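Firnent 400 Refurbished Desktop Tower
Office grade, tested, supplied without operating system

The Firnent 400 is a refurbished mid-size tower for office work, stock control, point of sale and similar light duty. Units are bought in bulk from business leases, graded on arrival and rebuilt at the Numham workshop. Case style and board maker vary by batch. The specification below is the minimum for every unit shipped.

Each tower is opened, cleared of dust and run on the bench before grading. Drives from the previous owner are removed and destroyed. A new solid state drive is fitted to every machine.

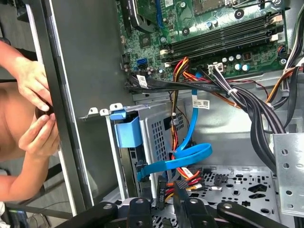 Memory is tested for one full pass at the installed capacity. Mixed modules are not used. Where a customer orders more memory than the standard fit, all modules are replaced with a matched set and the test is run again. Allow one extra working day for this.

Fans with bearing noise are replaced. The clock battery is replaced on all units regardless of measured voltage. Thermal paste is cleaned off and renewed.

Grading
Grade A: light marks on the case only, no dents.
Grade B: scratches or label residue, all panels straight.
Grade C: cosmetic damage. Sold to trade accounts in lots of 40.

All three grades pass the same electrical tests. Grade has no bearing on the warranty.

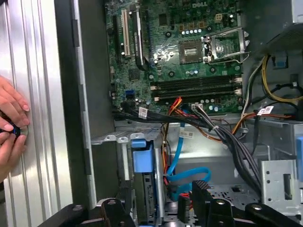 SHIPPING AND RETURNS

Orders placed before noon leave the Tremton depot the same day, except Friday, when the cutoff is 10 a.m. Towers ship upright in double-wall cartons with foam end caps. Keep the carton for the length of the warranty. Units returned in other packaging are accepted at the sender's risk.

Returns are accepted within 30 days of delivery. The serial label must be intact. Power cords are included with 120 V units only. Monitors, keyboards and mice are sold separately under the Enriquez range.

The warranty covers parts and labor for one year. It does not cover damage from liquids, power surges or parts added by the customer. Opening the case does not void the warranty.

Before fitting a card or drive, shut down, remove the power cord and hold the power button for five seconds. Touch bare metal on the case before handling any part.
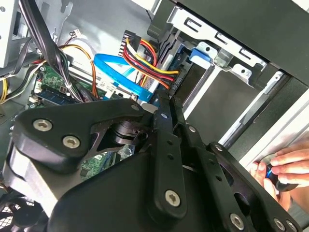
Morena Rizzi

Notes for bulk buyers: pricing by the pallet is available on request. The workshop has capacity for nearly 2,000 units a month, and large orders can be split across several deliveries. State the grade, memory size and delivery address when asking for a quote. Asset tags can be applied before dispatch if a number list is supplied with the order.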